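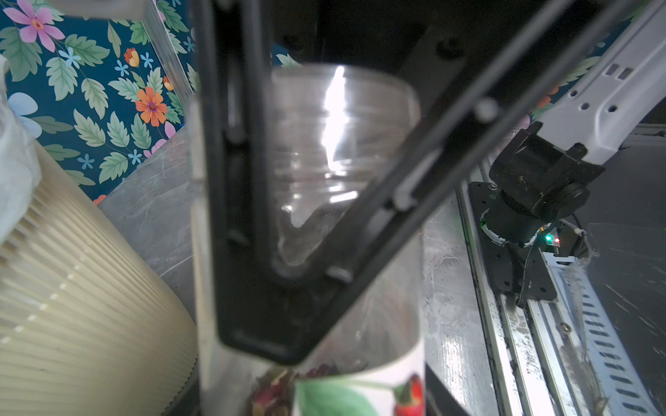
A clear plastic cup held over the strawberry-patterned container, with the teal wallpaper behind.

Rosebuds outlast the biscuits at Jindham

The tea counter at Jindham has papered its back wall, and regulars have had to find something new to complain about.

The paper is a deep teal with serrated green leaves and flowers in pink, orange and pale blue, and it replaces a shade of magnolia that Mervin Perron, who runs the counter, describes as "the colour of a waiting room that has given up". He hung it himself over one long evening in April. He would like it known that the pattern matches at the joins, and that anyone who looks behind the fridge does so at their own risk.

Dried rose buds have also arrived, and they sit in or just behind a white container printed with a strawberry and a large green leaf. Customers have pointed out that roses are not strawberries. Perron says the container was clean and had the right sort of opening, and that he isn't buying another one to please people who order builder's tea.

A cup of rose tea costs 200 pence, or the same as everything else on the board, as the till has only ever been taught one price. The counter sold 466 cups of it in the first month. Ordinary tea managed 555, a lead its supporters consider embarrassingly slim.

Not everyone is converted. One complaint in the comments book reads, in full, "Tastes of my aunt." Another asks whether the wallpaper is staying. It is, Perron has written underneath, and there are two rolls left over if the writer is interested.

The counter opens at 8am. Biscuits are usually gone by ten.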